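Home › News › Business

Dadora board puts off vote on sorting robots, asks what the first two really cost

The Dadora toy library will not be buying any more sorting equipment this year. At its November meeting the board voted to hold back the second half of the money it set aside for automation, and told its operations manager, Costel Dumitrescu, to come back with a full list of what the project needs before it can do a day's work without a person standing over it.

The plan, first floated in the spring, was simple enough on paper. Returned toys come back to the Dadora depot in mixed lots. Somebody has to sort them, put the wooden blocks in baskets and send them out again. A supplier called Cinell offered to train a pair of robot arms for the job, starting with recordings of people doing it by hand with grippers. 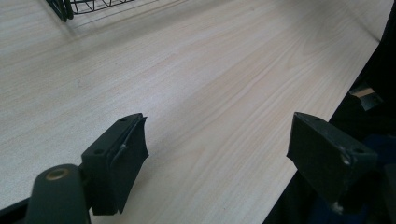

The two fingers of a hand-held gripper at the table, with a wire basket nearby.

The recordings are under way. The arms are not ordered, and that is where the board started asking questions.

Dumitrescu's original request covered two hand-held grippers, a table and a license for Cinell's recording software. It did not cover spare finger pads, a second computer to store the sessions, or wages for the people making the recordings. Those wages were listed under "staff time, existing," a phrase that drew a long silence from one end of the room and a sharp question from the other.

"If a person is spending the morning moving blocks so that a machine can learn to move blocks, then the blocks at the depot are waiting," said Teodor Tănase, the board member who asked for the delay. "I'd like to see that written down as a cost. So far it's been treated as free."

Tănase has a point. The supplier's quote is built on a figure of 1653 recorded tries, which Cinell calls a starting set. Asked what comes after a starting set, the company's written answer said that "further collection may be advisable depending on item variety." Anyone who has looked inside a bin of returned toys will know how much variety that means.

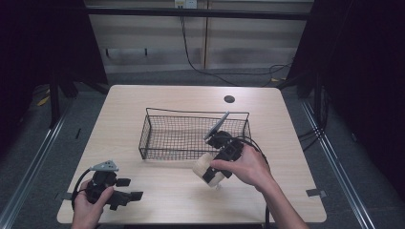
There is also the matter of what gets practiced. The sessions so far use blocks and a basket on a clear table. The depot's own returns come in with puzzle pieces, train track and the odd sock mixed in, and the quote does not say who pays if the system handles blocks well and everything else badly. Dumitrescu told the board he expects to add other items "once the basics are solid." He did not give a date, and the minutes record that he was asked for one twice.

He was firmer on why the project should go on. Each lot takes one worker 45 minutes to sort, he said, and the depot has trouble keeping people in the job. He wants the arms to take over the dull part and leave checking and repairs to staff.

The savings table he handed out assumes the arms will run six days a week from their first month. It has no line for days when they are down. Nedelcu, the repair firm that looks after the depot's conveyor, has said it will not service them, so any fault goes back to Cinell at Cinell's hourly rate. That rate was not in the packet either.

Board members were told that the library in Trudenwood went through a similar purchase and is happy with it. Pressed on the details, Dumitrescu said Trudenwood had bought a labeling machine, which prints stickers. It is a nice machine by all accounts, and has nothing to do with picking up a block. 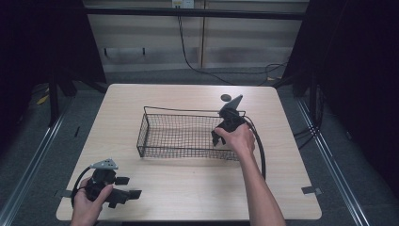
What the board finally agreed on was a narrower plan. Recording can continue with the equipment already paid for. Before any arm is ordered, Cinell must run a trial at the depot on a lot the staff choose, with the supplier's own people kept away from the controls. Dumitrescu must also bring a budget showing wear parts, storage, repair rates and paid hours, each on its own line.

Tănase wanted the trial to last a full month. Cinell had offered one afternoon. The board settled on two weeks, and asked that results be counted by depot staff on their own sheets.

No price for the arms has been made public. Dumitrescu said the quote he holds is almost certain to change before spring, and he would not say in which direction. The depot will keep sorting by hand in the meantime, and is still hiring for the Sunday shift.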